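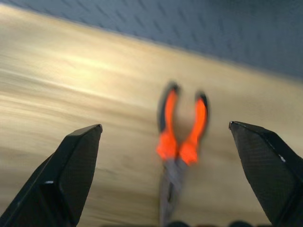
Workshop, January

Home | About | Visiting | Minutes | Contact

MORKTHORPE CORRECTIONAL CENTRE
Community Liaison Group
Minutes of the January meeting

Meeting opened 5:30 pm in the visitors' centre. Chair: Kacper Śliwiński. The minutes of the previous meeting were accepted with one correction (the shuttle stop is on Brirkolance Road, not Bakance Road).

1. Visits
Weekend bookings have reached 36 per session against a limit of 37. Families travelling more than 200 km may now book both sessions on the one day. The phone line will stay open until 6 pm. Members asked that the form be offered in larger print. Centre management agreed.

2. Shuttle
The operator has asked for a later departure from Bakance station. The present timetable leaves visitors waiting outside the gate for the morning session. Chair to write to the operator.

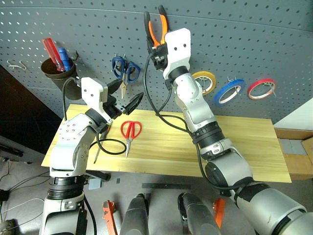
3. Release planning
Management reported that nearly 500 people left the centre last year, most of them on parole. The group discussed the shortage of short-term housing in Morkthorpe. Parole staff are meeting applicants earlier in their sentence so that an address can be checked before the hearing. A member asked whether letters of support from neighbours carry any weight. Management will bring a written answer to the next meeting.

4. Noise
Two complaints about the early yard announcements. The speakers on the Brirkolance Road side have been turned down.

5. Other business
Parking signs to be repainted. Apologies to be sent to the Chair by email in future.

Meeting closed 6:50 pm. Next meeting in March, same room.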